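Flalness Neighbors Help Board
Home > Kids' Stuff > Storage and Cleanup

Best way to store toy bricks when the small parts keep getting lost?

Posted by mcraddock_flalness
Viewed 400 times

My sister passed down a big bag of building bricks in March and I have been trying to find a storage setup that works. There are two kids using them, one in kindergarten and one in third grade. They are mixed sets, some plain bricks and some odd pieces that I assume go to a vehicle or a building we don't have the instructions for.

What I have tried so far:

The original bag. Everything sinks to the bottom and the bag has to be dumped out to find anything.

A drawer unit with 14 small drawers, sorted by color. This took me most of an afternoon and lasted less than a week. The kids will not put a brick back in the right drawer, and I got tired of doing it for them.

A fabric cube from the shelf in the hall. It holds plenty but the sides fold in, and the small thin pieces get caught in the seam at the bottom.

We play at a low table in the living room, which has carpet, so anything that falls off is hard to see. I would like something that can stay on the table during play and then go on a shelf with a cover on it. I don't have room for more than one or two containers. Budget is not a big problem but I don't want to spend a lot on something made only for bricks.

Also, is it worth sorting them at all? And do I need to wash them? They came from a house with a dog.

Thanks,
Meinir Craddock

hestthorpe_dad
14 posts

Get a bin with a lid. Don't sort. Ours are in a bin and it's fine. I would wash them if there was a dog.

Tollier Lane Playgroup
Regular contributor

We run a morning group in Hestthorpe and put bricks out at nearly every session, so I can tell you what has held up for us.

Use a hard plastic bin with latches on the rim. See-through is better than solid. It doesn't have to be perfectly clear – a tinted one is fine as long as the kids can tell there are bricks in it. Hard sides matter because you can scrape along the bottom with your hand and get the flat pieces out, which is where your fabric cube is letting you down.

Pick one that is shallow enough for the younger child to reach the bottom while it sits on the table. If they have to stand up and lean in, they will tip it over. I would take the older one's arm length as the limit, then go a little smaller.

On the lid: take it all the way off and lay it flat on the table next to the bin. If you leave it leaning, it gets knocked down. A lid with a handle across it is easier for a child to lift, but check that the latches close properly before anyone carries the bin by it. We lost a full bin down the stairs at the Bowen hall that way and were still finding pieces at the end of the season. 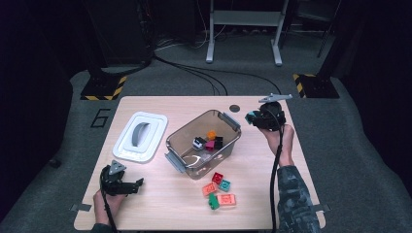

For cleanup, have them start with whatever is on the table and only then look at the floor. If they start with the floor, the table pieces get brushed off and you do the carpet twice. Give the younger one a color to look for. "All the reds" is a job a kindergartner can finish. The older one can take the small and thin pieces, which need better eyes and more patience.

When everything is in, run your hand over the carpet on all sides of the table, including underneath. Do this before you vacuum. If you have already vacuumed and think something went up the hose, put on a glove and check the dust container.

As for sorting, I would do two groups and no more. Regular bricks go in the bin. Anything small, thin, curved or strange goes in a zip bag, and the bag goes inside the same bin. That keeps you to one container. Sorting by color looks nice but most kids search by shape once they are building something, so it doesn't help them much. You can give the drawer unit away or use it for screws.

Washing: warm water with a little dish soap in the sink, a mesh laundry bag to hold the bricks, swish for 5 minutes, rinse, and spread them stud side down on a towel. Leave them overnight. Don't use very hot water and don't put them in the dryer. Take out anything with a sticker, a string or a motor and wipe those by hand.

mcraddock_flalness (original poster)

Thank you both. I had not thought about the order of cleanup and that is exactly what happens here, half of them end up on the floor a second time. I will try the zip bag for the odd pieces.

Does the lid need to be airtight, or is any lid okay?

Tollier Lane Playgroup

Any lid is okay. Airtight is worse if the bricks go in damp. If you just washed them, leave it off until the next day.

bowen_grandma_of_3

Adding one thing. We spread an old flat bedsheet under the table before the bricks come out. At the end you pick up the corners and pour whatever fell back into the bin. It also picks up dog hair, so shake it outside first if you still have a dog visiting. A plain light color is best so the dark pieces show up. I got mine at the thrift store in Flalness for 3 dollars and it has been through the wash many times. Fitted sheets don't work, the elastic bunches up and holds the small parts.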